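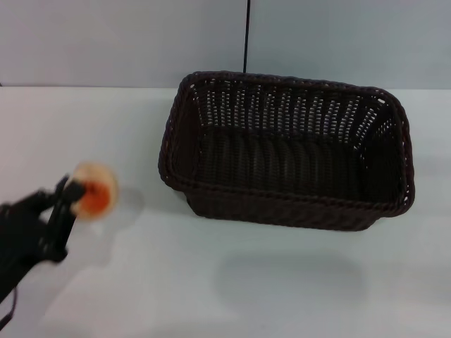 Orange and cream disc, pale tabletop.

Tondau Residence - Tenant and Buyer FAQ

Updated for June move-ins. Quick answers, call the office if yours isnt here.

Which units are still available?
One-bedrooms on the courtyard side, two-bedrooms on both sides. Studios all gone. There's a waiting list for studios, ask Faustine Langlois at the front desk to put you on it. Free to join, no deposit.

How big are the one-bedrooms?
700 sq ft inside, balcony not included. Two-bedrooms are 900. Corner two-bedrooms have the same floor area, just an extra window in the living room and a slightly smaller hall closet.

Can I rent first and buy later?
Yes, on courtyard units only. Sign a normal one-year lease, tell us in writing before month nine that you want to buy. Price is whatever is on the list that day. Rent already paid does not come off the price. We get asked this a lot.

Is it furnished?
Kitchen appliances and blinds, yes. Beds, sofas, no. If you want it furnished, Boyer does a rental package for the building and delivers to the door. You deal with them directly, we don't take a cut and we don't handle returns.

What does the service charge cover?
Elevators, lobby, pool, trash, hallway lights, garden. Not your water, not your internet. Billed every quarter.

Why is my first bill higher than the one on the flyer?
Setup fee. $400, one time only, covers key fobs, mailbox and the meter transfer. Should of been on the older flyers and wasn't. It's on the new ones.

Parking?
One space per unit, underground. Second space if there is one, month to month. Your number is on your fob envelope. Please don't swap with neighbors without telling us, the gate system goes by plate.

Guest parking is on the Dostwood Road side. Overnight is fine with a pass, passes from the front desk.

Are pets ok?
Cats yes. Dogs yes, two max. Leash in the lobby and elevators. No dogs on the pool deck.

When can I pick up keys?
9 am to 4 pm. Bring photo ID and the signed lease. Someone else picking up for you? They need a letter from you and their own ID. A text message is not a letter, sorry.

Can I paint or drill?
Paint, yes, any color, put it back to white before you leave. Drilling ok on inside walls. Not in the bathroom tile, not on the outside wall of the balcony.

Who do I call when something breaks?
Day time, maintenance, ask for Raphaël Caron. After 6 pm the number on the back of your door. Leaks and no power, call any time. Dripping faucet, use the form in the Rultiment app and pick a slot.

I can't log in to the app.
Use the email adress on your lease, not your work one. Still stuck, Lesia Romaniuk can reset it from the office. Takes a minute.

How far is the train?
573 yards from the main entrance to the station steps. Sidewalk the whole way. The back gate is closer but it locks at 10 pm.

Can I sublet?
Long stays yes, with our ok in writing. Three months minimum. No nightly or weekend rentals, it's in the lease, section six.

I own my unit. Can you find me a tenant?
Yes. Annick Roussel runs the owner list. She does viewings, lease, move-in check. Fee is due when the tenant signs. Owners living abroad need to send a copy of the title and a bank form before we can list.

How do I get my deposit back?
Return fobs, do the walk-through, give us a forwarding address. Paid within 30 days. Normal wear is fine. Missing blinds are not.

Can I see a unit before I decide?
Sure. Viewings are by appointment, Séverine Hervieu does the calendar. Same-day is sometimes possible if you call before noon. Park on the guest side and buzz the office.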